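Tallham Laundry Words — readme

Word list of how people talk about washing, drying, folding and mending. Collected in Tallham and Maltow, plus a few from Trullstead. 744 entries. One row per entry, tab separated, UTF-8.

Last proper update July 2022. Small fixes since, see changes.txt

What's in it

words.tsv — the list itself
speakers.tsv — age band, town, years lived there. No names
changes.txt — what I changed and when, mostly
old/ — first version, don't use, kept so old links work

Columns in words.tsv

id — number, never reused
word — as the speaker spelled it, or my best go
meaning — short, in plain English
said_by — points to speakers.tsv
town — T, M or R (R is Trullstead, T was taken)
sure — 1 to 3, 3 is good

Blank meaning = speaker knew the word but couldn't say what it meant. Not a mistake, please don't fill these in.

Where it came from

33 speakers, all over fifty when asked. Chats at home or on the phone, notes by hand, typed up the same evening if I was good. Suqin Peng did nearly all of Maltow. Boris Malý checked the spellings against the Goicoechea cards, which is a box of 2,000 older slips on house words, only a small part of it laundry. Nothing copied from the cards into this list, they were for checking only.

Known problems

Tallham has far too many words for wringing and hardly any for ironing. That's my questions, not the town.
"Dolly" is in four times with four meanings. Leave it.
Trullstead is thin. Fewer than 100 entries, and most from one household, so dont draw a map from it.
Some words marked sure=3 were typed before I had settled what 3 meant. Ids under 100 especially.
Sorting is by id. Alphabetical went wrong with the accents and I gave up.

Not in it

Brand names, shop words, anything off a packet. Sound files — we said we wouldn't share them and we won't.

Using it

Free for teaching, research, local history, quizzes, whatever. Say where it came from. If you fix a meaning send me the id and who told you, other wise I can't use it.

To do

Pegs and props. Starch. Ask again about words for the pinched-up bit when you lift a cloth by the middle — three answers so far and all of them sure=1. 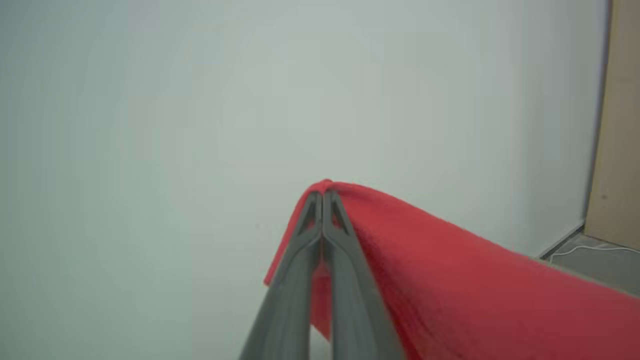
Vilho Nieminen writes that ids 210 and 388 look like the same word with a different vowel, and asks whether they could be linked in a new column and both kept as they are.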